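Home | Rooms | Members | News | Contact

Jul 4, 2024
By Gwenllian Samuel

Guest house round-up

Quick one this time, changeover day and the phone keeps going. Breakfast first. A few members have asked whether they still have to offer a full cooked one to keep their listing in the Tetport stays booklet. No. Continental is fine so long as you say so on your page. Say it clearly please – we had two grumbles in January from walkers who came down expecting eggs.

Booklet itself is at the printers. 3000 copies, same as last year, and So-ying Chien has kindly offered to drop the boxes round. If you want more than your usual bundle tell her before she loads the car, not after. Entries were 200 words max and most of you managed it. Those who didnt have been trimmed, sorry.

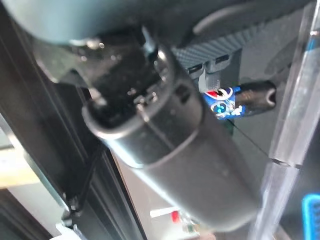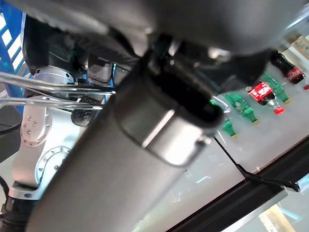 Parking. The council has put the permit form back up and it's the same as before, one visitor permit per letting room. Keep a spare in the hall drawer. Guests drive off with them, it happens every summer and the replacement takes ages.

Ometti House on the Produtville road has changed hands and is open again, four rooms, no dogs for now. They are happy to take overflow from the rest of us so do ring them when you're full. Same goes for the Ho Guest House, who have a ground floor twin that's hardly ever booked midweek.

Late arrivals – the last bus from Produtville no longer stops at the harbour, it goes to the top of the hill and thats it. Please change your directions page. I've had people with suitcases at my door who wanted a house at the other end of town.

Laundry prices next time, still waiting on the new list. Anything for the August issue to me by email, short if you can.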